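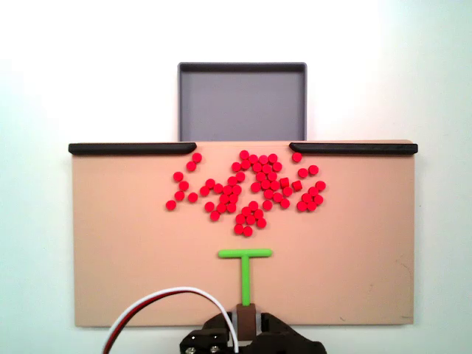 Fio curtinho sobre regras de bancada, que me pediram de novo em junho e eu vivo prometendo 🧵

**1/** Tarefa de empurrar peças pra bandeja: escreve o critério de sucesso ANTES de rodar. "Quase todas dentro" não é critério! Aqui na Grodel a gente brigou 2 semanas por causa disso.

**2/** Peça encostada na borda conta? E em cima do trilho de borracha? Decide, põe no papel, não muda no meio da série. Mudou? Série nova, número novo.

**3/** Cabo solto perto da garra: confere a folga com o braço no ponto mais longe, parado e desenergizado. Eu refaço isso a cada 50 rodadas (sim, é chato, faço resmungando).

**4/** Espalhar as peças "no olho" vicia. A mão sempre joga igual! O pessoal da Brillside sorteia a posição inicial e eu copiei sem vergonha nenhuma.

**5/** Rodada ruim não se apaga. Das nossas 3000, marcamos 459 como falha, e todas continuam no registro, com o motivo do lado.

**6/** Mão na placa só com o braço parado e o botão de emergência ao alcance. Vale pra visita, vale pra chefe, vale pra mim às 19h querendo ir embora.

Amanhã posto o modelo da planilha, falta só limpar as abas.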